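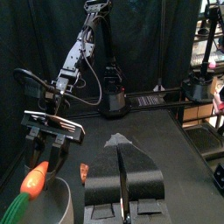

Bendham Site | Bimanual Handling Group | Fault Notes

Stale position data in a two-arm cell

Reading time: 6 min

The fault in the Flallura cell was first logged as a collision. The technician who runs the cell objects to the word. "Contact is what happened at the end," she said. "If you file it under collision, people go and look at the path planner. The path planner was fine. It planned a good path around an arm that was somewhere else."

The cell is a tabletop setup with two small servo-driven arms facing each other across a black work surface. The task is dull on purpose. Toy food goes from the table to a bowl, from the bowl to a tray, and back again, and the operators compare how the two arms share the middle of the table. Either arm can reach the bowl. Only one is supposed to be over it at any time, and a piece of software called the coordinator decides which.

On 1/6/19 the right arm was over the bowl and lowering. The coordinator released the left arm to the same spot. The fingers met side on, the left wrist servo went to its current limit, and the operator pressed the stop. A finger pad was torn and one gripper bracket was bent.

"We lost the bracket and the rest of the day," the technician said. "That part of it is cheap."

She had the logs open during our conversation and went through them in order. The right arm sends its joint positions over a serial line to a gateway made by Cassim, and the gateway puts them on the network for the coordinator. At the time of the fault the serial line had stopped carrying data. The gateway kept transmitting anyway. Each message held the last set of joint positions it had received, with a fresh time stamp added on the way out.

"So the coordinator is getting a message every cycle, right on time, and every message says the right arm is parked," she said. "The arm had its move command already. It was carrying it out. The only thing that had stopped was the reporting."

The gap lasted 690 milliseconds. Then the serial line recovered and the reported position jumped from parked to directly over the bowl in a single cycle. By then the left arm was committed. I asked whether the jump should have triggered a stop by itself. She said it should have, and that there was a check for it, written for a slower arm and disabled the previous November after repeated false trips.

"I disabled it," she said. "There's a line in the change log with my initials. It says 're-enable after tuning.' The tuning was never scheduled."

What the watchdog was watching

The coordinator did have a watchdog. It stopped both arms if no message came in from either one within the allowed time. In the test done when the cell was accepted, an operator pulled the network plug from the gateway and the arms stopped. The test passed and was signed off.

The technician now considers that test close to useless. "We pulled the wrong plug. Pull the network and the messages stop, and the watchdog sees it. Pull the serial connector on the arm side and the messages carry on. We had tested the half of the chain that was easy to get at."

When the group repeated the test on the serial side, the watchdog did nothing. They ran it with the arms unpowered, moving the right arm by hand and watching the screen. The displayed arm stayed where it was.

The cause of the dropout was a connector near the base of the arm. The cable had been routed with too little slack, so the connector took a side load whenever the base joint turned far enough. The contacts opened for a short time and closed again. Nothing on the outside of the connector showed wear. It was found by wiggling it with a meter attached, which the technician described as the most productive part of the investigation.

She then searched the stored logs for frozen positions, meaning runs of identical readings while a move command was active. The search returned 11 cases. Most were short, and in all but the last the other arm had no reason to be in the middle of the table.

"That changed how I wrote the report," she said. "I had been treating it as a one-off. It had been happening all along and we'd been getting away with it."
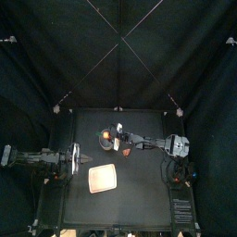 A second member of the group, who joined the call for a few minutes, thought the connector was getting too much attention. Connectors fail, was the argument, and a cell that is safe only while its connectors are good has a design fault. On that view the report should have opened with the gateway's time stamp and put the cable in an appendix. The technician said she had no quarrel with that, but that the connector still had to be replaced before anyone could run the cell.

The stop itself

There was a second problem, and it had more to do with people than with brackets.

The emergency stop in the cell cuts power to the servos. The joints have no brakes. With power removed, an arm that is reaching out over the table comes down under its own weight, slowed only by the gearing. This was known and was written in the cell manual. It had not been a concern while the rule was that hands stay outside the table edge when the arms are live.

After the contact, the operator pressed the stop and then reached in to free the fingers. The left arm had been leaning on the right one. When the fingers came apart the left arm dropped the rest of the way to the table and landed beside the operator's hand.

"No injury, and these are small arms," the technician said. "You'd get a bruise, or a cut from the bracket. I reported it as a near miss anyway. The power was off and the operator had done what the card on the wall said. The card said press stop, check the light, clear the jam. It didn't say hold the arm up first."

The supplier of the arms, Sondholm, was asked whether brakes could be fitted. The answer was no for this size. Sondholm suggested a controlled stop, in which the servos stay powered and hold position, with the power cut kept as a separate action. The group adopted part of that. The red button still cuts power, because the group did not want a stop that depended on the same software that had been wrong. A second, yellow button now commands a hold, and operators are told to use it when an arm is jammed and no one is in contact with it.

I asked if two buttons would cause confusion. "Some," she said. "If in doubt you press red. That's the first line on the new card. Then you support the arm from the side before you put a hand under it. We practiced it with everyone who uses the cell, and a few people went for the gripper first, so we practiced it again." 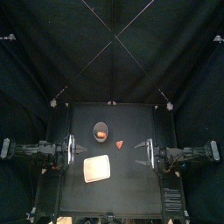 What was changed

The gateway no longer adds its own time stamp. Each arm puts a counter in its position message, the counter goes up by one per reading, and the gateway passes it through untouched. If the coordinator sees the same counter value for 3 cycles, it stops both arms. Cassim supplied the firmware setting for this. It had been available the whole time, turned off by default.

The jump check is back on, with limits taken from the top speed of the current arms. It has tripped during setup and, so far, at no other time.

The coordinator also compares the commanded position with the reported one. An arm that has been told to move and reports no movement is treated as lost, and the middle of the table is closed to the other arm until an operator clears it. The technician rates this as the most useful of the changes. "It would have caught every case in the old logs. It needs no new hardware. It's a subtraction."

The cable has been rerouted with a loop of slack and a clamp, so that the connector no longer carries any load from the moving part. Clamp and connector are on the monthly inspection sheet.

The acceptance test has been rewritten. It now breaks the chain at every connector between the servo and the coordinator, one at a time, with the arms at reduced speed and one of them in the middle of the table. The test takes most of a morning. She expects complaints about that.

One item is still open. The grippers report their own finger opening over the same serial line, and those readings have no counter. A frozen gripper reading cannot send an arm into the wrong place, but it can tell the coordinator that an object is held when it has been dropped. The left arm will then wait at the tray for a handover that never comes.

"That's a nuisance fault," the technician said. "It's on the list. I've put a date next to it this time."

Shares: 11 | Comments: 2

Bimanual Handling Group, Bendham Site | Contact the group | Copyright Bendham | Back to top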